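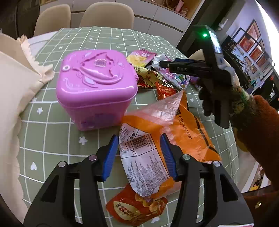 Clatura (list name only, as usual)

Re: [dillis-kitchen] Splitting a bulk order, and the customs thing

On Wednesday, another list member wrote:

> I'm placing the May order with Brivora this weekend and would like to
> know who's in. Last time the box came to 28 pounds and the postage was
> more than the crackers. Also, has anyone figured out how they decide
> what gets opened at the border? Mine arrived re-taped and missing the
> dried plums, and I'm still sore.
>
> And please, can we agree on how to split mixed boxes this time?

I'm in, with the usual reluctance of a person who still has half of the last order in the hall closet.

On the plums: I have no theory, only a grudge of my own. Two years running I've lost anything with meat floss in it, and both times they left me the printed slip, which I keep on the fridge next to the dentist's card. Read the restricted list before you order and leave off anything with meat, egg yolk or fresh fruit. Plain wafers and rice crackers have never given me any trouble. Dried fruit seems to depend on who is on shift.

On postage: the price jumps at 13 pounds on the slow service, at least it did when I last looked, so two small boxes beat one big one. Brivora will split an order if you write it in the notes field. They will not do it if you ask by email. I asked by email for most of a year.

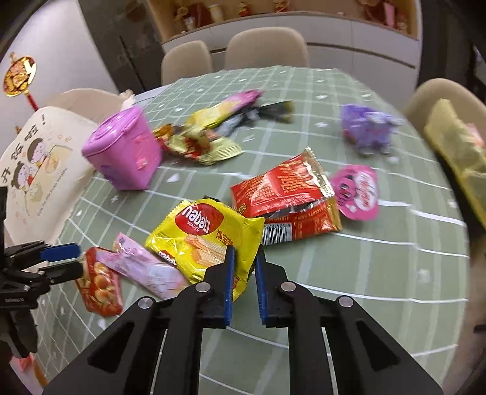
Snack table, Nabati wafers up front

As for dividing things up, I'd like to put in a word against the "everybody gets one of each" method. It sounds fair, and it left me with a single seaweed roll and no way of telling whether I liked seaweed rolls. My vote is that we claim whole packs before the order goes in, and whatever's unclaimed goes to whoever has the nerve to ask for it. Multipacks can be opened if both parties are adults about it. Last fall's sesame brittle was not handled by adults.

Khokhar, the grocery by the bus station, has started carrying some of the same wafers, in case anyone wants to skip the shipping. They cost more per pack, but you can walk out with two of them and be home by supper, and no one goes through your bag. They're open until 9 p.m. and the good shelf is at the back, past the rice cookers.

One more plea: please put the contents in the subject line when you offer leftovers. "Anyone want these?" went out to roughly 600 of us in March and I still don't know what they were. I said yes, too.

Put me down for the plain rice crackers and four packs of wafers, any flavor except durian. I'll pay at pickup, in small bills, like a criminal.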